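Speaker notes – "The stop that didn't stop"
Ebenezer Frimpong
Version for the December session. Talk slowly, they had lunch before this.

Opening

Skip the bio. Start with the number on the vendor's sheet: 100 percent of contact events caught. Leave it up and let them read it. Ask who has a sheet like that in a drawer at work. Wait for hands.

Then say what I think of it. A figure like that tells you what somebody decided to call a contact event.

What happened

Two-arm sorting cell, soft goods, running Skumine as the safety layer on top of the Naneck controller. The job was to pick up a garment, hand it over, drop it in a bin. It had done 1,753 cycles without a stop. People quoted that at me as good news. I thought it was strange then and I still do. Cloth snags. A cell handling cloth that never stops has a stop that never fires.

On the next cycle the right arm pressed down on a folded jacket and kept pressing. There was a zipper pull under the fold. It bent a finger and cracked the mount. No one was hurt – say this early, or they'll spend ten minutes wondering.

The log

Show the trace from Prakow. Force climbs, levels off, climbs again. The threshold was crossed and the stop request went out. It was then held for 162 milliseconds by a filter, and the filter reset every time the reading dipped. Folded cloth dips constantly as it gives way. So the timer kept starting over.

Who put the filter in? We did, four months earlier, to get rid of nuisance stops. Don't soften this. The vendor signed off on it, but it was our change request.

Why the tests missed it
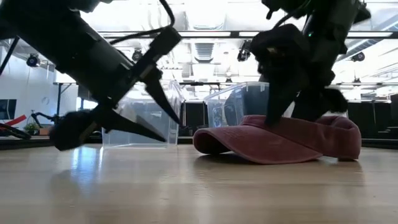 Our acceptance test used a steel block. Steel pushes back at once and holds steady, so the filter never reset and the arm stopped nicely every time. Nothing we handle for a living behaves like that. Take the cap, with one long finger pressing into the top and the crown bunched up under the gripper. Ask the room what force they'd expect, and at what moment they'd want a stop. I get a different answer from everyone, including people who sell these systems.

What we changed

The filter is gone. We got the nuisance stops back and we live with them. Kivi offered us a "smart" replacement that learns the difference between cloth and trouble. I asked to see it fail. They didn't have a recording of it failing, so I passed.

Acceptance now uses a folded towel with a bolt inside. Ugly, cheap, caught a second fault in its first week.

If they ask whether the cell is safe now: it stops on the things we've tried. Leave it there and take the next question.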